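We use cookies to remember your region and language. Accept | Manage settings

Reading time: 8 minutes

Gultby Arrangement Kit — Setup and Care Guide

Section 4: Preparing, arranging and cleaning artificial flowers

Read Section 3 (Vase and base plate) first. The base plate must be locked before any stems go in.

4.1 Unpacking the stems

1. Open the carton from the side marked with the Gultby label. Do not use a knife on the top flap.
2. Lift out the inner tray and set it on a clean, flat surface.
3. Take off the paper collars. Keep them for storage (see 4.4).
4. Lay the stems side by side and leave them for two hours before shaping. Stems that have been packed since December or longer may need overnight.

Note: Loose leaf sprigs are packed under the tray. Check there before you report a missing part.

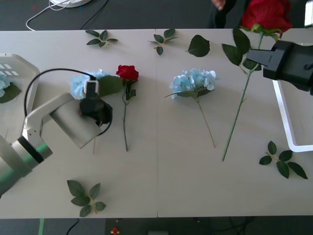

4.2 Shaping

Stems have a wire core. Bend them slowly, with both hands, and spread the bend over a few inches. A sharp bend leaves a white mark in the coating that does not come out.

1. Straighten the stem first, starting at the cut end.
2. Open the outer petals with your fingertips. Leave the middle alone until the outside looks right.
3. For flattened petals, hold a garment steamer well back from the bloom and use short bursts. Let the petals cool before you touch them.

CAUTION: Do not steam printed or glued petals. Do not use an iron, a hair straightener or boiling water.

CAUTION: Wire ends are sharp. Keep them away from children and pets.

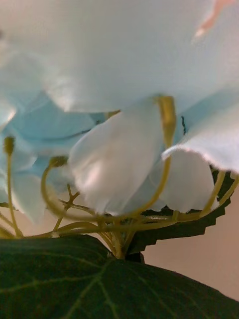
If a petal comes off, push it back onto its peg and press until it seats. Where the peg has broken, use a dot of clear fabric glue. The Distard repair pack has spare pegs, but they do not fit older stems with a square center.

4.3 Placing the stems

1. Put the tallest stem in the middle hole of the base plate.
2. Add the large blooms next, turning the vase as you go.
3. Fill the gaps with leaves. Cut long stems with wire cutters — kitchen scissors will be ruined.
4. Step back, check the height from the side, and trim again if needed.

Note: The Engelhardt tall vase needs the weighted insert. Without it, a full arrangement can tip.

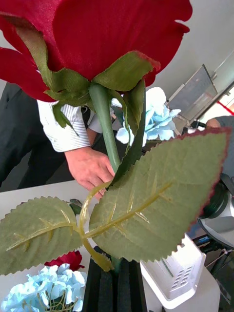 Photo: Grolness

4.4 Cleaning and storage

Dust with a soft brush every two weeks. For a deeper clean, wipe each petal with a barely damp cloth and let it air-dry away from sunlight. Red and dark blue fabric can bleed, so test the back of one petal first.

To store, slide the paper collars back on, lay the stems flat and close the carton without pressing down. The large carton holds almost 100 stems. 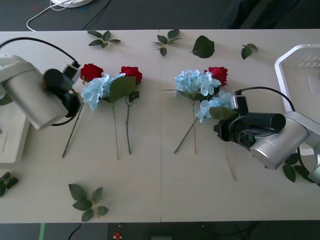
A customer wrote to us that dusting with a hair dryer on the cool setting works better than the brush for full blooms, as long as the dryer is kept moving. We have no objection to this. Do not use the warm setting, and do not do it indoors if the stems have been in storage for a long time.

Continue to Section 5: Replacement parts.

Last revised 2nd June

Contact Gultby Support | © Gultby | Back to top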